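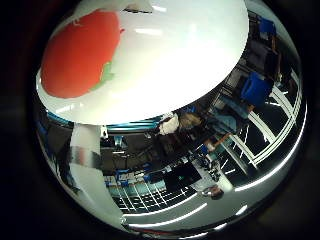
Wrist camera, chrome ball with the white cap. Blue chairs and a monitor show in the reflection.

Mar 8, 2024

Teleop demos on the ball task, with Gion on the leader arm and me logging. We kept 10 and threw out 2 where he regrasped halfway. Each one is nearly 603 steps at the current rate, so I left the cutoff alone.

The ball mirrors the whole room, and I don't want the policy keying on where the chairs are. Veronika suggests moving them between demos – fine, but write the layout in the log each time.

Gripper offset is still at the August value. Balthasar to recheck before the next batch.

Hand-guided demos are next, same start pose. Contact with the cap needs to be slower than what we did by remote. Files are under Undska, run 521.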